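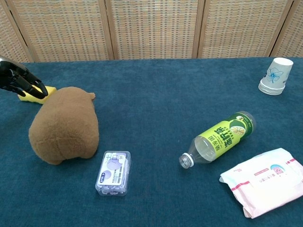

Figura 1. Pinça robótica articulada em contacto com uma esponja, sobre mesa de ensaio com objetos de uso corrente.

Planeamento de Equipamento em Robótica de Manipulação
Notas de apoio à aula 4: do posto de trabalho ao mapa de custos
Docente responsável: Kazuhiro Oshima

1. Âmbito

As presentes notas tratam da preparação do orçamento de um posto de manipulação para fins de ensino e investigação. Pressupõe-se a leitura do capítulo relativo a efetores terminais. Os procedimentos de contratação da instituição são objeto da aula 5.

2. Definição da tarefa

O pedido de aquisição deve partir dos objetos a manipular. O conjunto da Figura 1 inclui um peluche, uma garrafa de plástico deitada e parcialmente cheia, copos de papel empilhados, uma embalagem de toalhetes e uma caixa transparente com fio dentário em palitos. Cada um coloca exigências próprias: os copos deformam-se com pouca força, a garrafa pode rolar e o líquido desloca-se no interior, e os materiais transparentes dificultam a perceção de profundidade. Uma pinça escolhida apenas pela carga máxima indicada no catálogo poderá revelar-se inadequada para este conjunto.

O estudante deverá registar, para cada objeto, a massa, a menor dimensão de preensão e a força admissível.

3. Rubricas do orçamento

Efetor terminal. Inclui a pinça, a flange de adaptação e os cabos. As pontas dos dedos são peças de desgaste e inscrevem-se em linha separada.

Braço e controlador. Quando o braço já exista, deve anexar-se a declaração de compatibilidade emitida pelo fornecedor.

Perceção. Câmaras, suportes e iluminação. A superfície da mesa e o fundo fazem parte desta rubrica: um tecido liso e fosco é, em regra, preferível a um tampo refletor.

Consumíveis. Objetos de ensaio e respetiva reposição. No caso de estudo, a verba anual é de 1165 euros, valor que as propostas anteriores omitiam por completo.

Formação e manutenção. Prevê-se um mínimo de 12 horas de formação por posto.

4. Caso de estudo: laboratório de Murville

O laboratório consultou dois fornecedores, Tamura e Gerkance. A proposta da Tamura apresentava o preço de aquisição mais baixo, com prazo de entrega de 15 semanas e sem dedos de substituição. A da Gerkance incluía dois conjuntos de dedos e assistência local. O parecer técnico, subscrito por Toshio Wada e Alun Owen, recomendou a comparação pelo custo total ao longo da vida útil. A decisão foi adiada para setembro, a fim de permitir um ensaio com os objetos do próprio laboratório.

5. Trabalho a entregar

Elaborar o mapa de custos de um posto equivalente, com justificação de cada rubrica e indicação das despesas recorrentes. O trabalho vale 40 pontos e é entregue em papel na secretaria, até sexta-feira. As dúvidas devem ser dirigidas a Kai Petersen, no horário de atendimento.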